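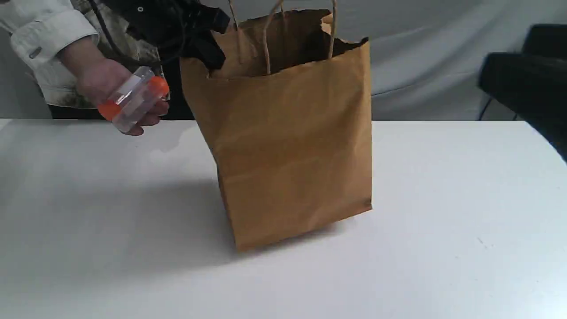
I gave up my gym membership in March and started walking to work. The gym was costing me 50 dollars a month and I was going twice a month, so the decision was easy. The walking took longer to get used to.

My route starts at the bottom of Irkar Street and goes up past the school, over the rail bridge, and down through the Nieto neighborhood to the office. By car I used to take the highway and never saw any of it. I had lived in this town for years and could not have told you that there was a creek behind the hardware store, or that the houses on the far side of the bridge are all built with their kitchens facing the street.

The first two weeks were not pleasant. My shoes were wrong. I had a pair of running shoes I thought were fine, but they were a half size small and I lost a toenail. I bought a wider pair and that fixed it. I also carried too much. I had a laptop, a lunch, a water bottle, a change of shirt and an umbrella in a bag with one strap, and by the time I got to the bridge my shoulder hurt. Now I leave the laptop at work and keep two clean shirts in my desk drawer. The umbrella stays home too. If it rains I wear a jacket with a hood.

There is one bad crossing, where Irkar meets the road that comes off the highway. The walk signal is short and drivers turn right without looking. I wrote to the city about it in April and got an automatic reply with a ticket number. I wrote again in May and got a different ticket number. I have stopped expecting anything from that, and I now cross one block up, where there is a stop sign. It adds a few minutes.

People at work ask if I listen to podcasts. I did at first. I stopped because I kept missing things, like a bike coming up behind me, and because I found I got to my desk already tired of hearing people talk. Without them I mostly think about nothing much. I plan dinner. Some mornings I work out a problem from the day before, but that happens less often than you would think from reading articles about walking.

I did keep track of the money for a while. By the end of summer I had saved 630 dollars between the gym, gas and the parking lot. Some of that went to the shoes and the jacket, and a good bit went to the Nitano bakery, which is on my way and opens at 6:30. They make a cheese roll with black pepper that I had never heard of before this year. I try to keep it to one or two a week.

I have not lost any weight worth mentioning. I was 177 pounds in March and I am close to that now, and the cheese rolls may be part of it. My back is better, though. I used to get stiff by midafternoon and have to stand up during meetings, and I don't do that anymore. I also sleep earlier. By ten I am done.

Winter is the next question. The bridge does not get plowed on the sidewalk side until late, and I have seen what it looks like in January from the car. I bought a pair of slip-on ice cleats and have tried them on once, in the hallway, where they scratched the floor. If the bridge is bad I will take the bus for that stretch and walk the rest. There is a stop right before it and another by the bakery.

I still have the car and use it for groceries and for visiting my parents. It needed a new battery in the fall from sitting so much. The mechanic told me to drive it for half an hour every week, so now I do a loop out to the reservoir and back with the radio on.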